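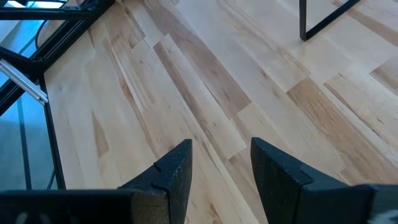

Wills and Estates – Unit 5: Witnessing and Signing
Handout, revised 07/06/2022

Read this before the July session. Bring your copy of the Stondville materials, open at page 234.

1. Why formalities matter
A will takes effect when the person who made it can no longer explain it. Most places therefore ask for a signed document and at least two witnesses. The exact rules differ by state. This handout covers the general pattern, so check your own statute before you rely on any of it.

2. The signature
The testator signs, or directs another person to sign in the testator's presence. A mark or initials may be enough if it was meant as a signature. Some states require it at the end of the will. Text added after the signature is a frequent source of litigation.

3. Witnesses
Witnesses usually need to see the testator sign or hear the testator acknowledge the signature. They do not need to read the will. A witness who also receives a gift is called an interested witness. In some states that gift may be lost, wholly or in part – the rest of the will normally stands.

4. Self-proving affidavits
This is a sworn statement signed before a notary. It lets the court accept the will without calling the witnesses. It does not stop anyone from raising undue influence or lack of capacity.

Problem for class
Leone signs a will at home in front of one neighbor. A second neighbor, Zever, signs the next morning after Leone says, "That's my signature." Zever is left a piano under the will. Is the will valid, and does the gift survive? Write no more than 409 words.

Reading: Stekatness course pack, chapter 8, omitting the section on holographic wills.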